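Search this site
Enter keywords
Go

Setting out a glass table for a little fruit tea

I've had a round glass table for years now and I love it, but it took me ages to work out how to lay it without it looking like a café that's about to close. Glass is funny stuff. Everything on top shows, everything underneath shows, and every lamp in the room wants to join in as well. So here's how I do it when I've got people coming for tea and a bit of fruit – nothing grand, just plates, cups and something yellow in the middle!

You'll need two cloths (one damp, one dry), white vinegar, a spray bottle, plain plates, and one piece of fruit with some character. I nearly always go for a pineapple, or a pretend one if I'm laying up the day before and don't want the real thing going soft.

Start with the floor

I know, you came here for the table. But you'll be looking straight through the top, so whatever's under it is part of the setting. Hoover first, and go right in under the rail. Then look straight down through the glass, standing where your guests will stand, and see what catches your eye. With mine it's usually crumbs, or the lead from the lamp. A plain grey carpet is very kind here. My old stripy rug made every plate look busy, and my friend Fotini Mavromatis has it in her hall now, where it looks far better than it ever did with me.

Clean the glass twice

Mix 70 ml of white vinegar into 1000 ml of cool water and pour what you need into the spray bottle. Spray the cloth, not the table, or it runs down under the edge and dries in drips. Go round with the damp cloth in big circles, then straight away with the dry one, up and down this time. If you've got streaks left, the up and down ones are from the dry cloth and you'll know which to change.

Do the underside too. I didn't for the first year (shame on me) and couldn't think why the top never came clean.

After that, turn on whatever lights you'll be using. Ceiling lights bounce back off the glass as little white spots, and it's much easier to put a plate over a spot now than to have someone squinting at it all through tea.

Put the plates down

Plain white and round, every time. I've tried my patterned ones and they fight with whatever's showing underneath. A white plate gives the eye somewhere to rest, and anything bright you put on it really sings. Lower them straight down and don't slide them, as the foot of a plate can be rough enough to scratch. If yours are gritty underneath, run a finger round the rim and wash them again.

I set the fruit plate off to one side, well away from the middle. It leaves room for the teapot and it looks more relaxed, as if you'd just popped it there.

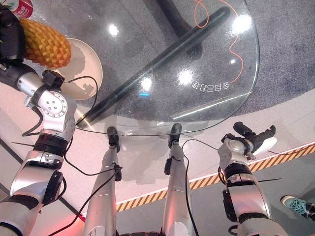 A pineapple is heavier at the bottom than you'd think, so bring it down slowly and keep hold until you're sure it's steady. Lying on its side is fine on a flat plate if you tuck a folded napkin behind it. Standing up looks smarter, but only if the base has been cut level – take a thin slice off with a bread knife, and then another if it still rocks. My cousin Prodromos skipped this once and we had a pineapple in the trifle.

Cups, cans and the rest

Cups go on saucers, always, or you'll have rings before anyone's sat down. Cold cans are worse. I put them out near the edge on a mat and hand round glasses, so they don't end up all over the middle. Spoons can go on the saucers, where they won't rattle.

Leave more glass bare than feels right. When I think I've finished I take one thing away, usually the milk jug, and then somebody asks for milk and back it comes.

Clearing up

Lift everything off before you wipe, crumbs first with a dry cloth, then the vinegar mix. Pineapple juice goes terribly sticky, so get to it the same evening with warm water and a drop of washing-up liquid. And check the underside for fingerprints, especially if there've been children!

Contact | © Evangelia Kalogeropoulos | Back to top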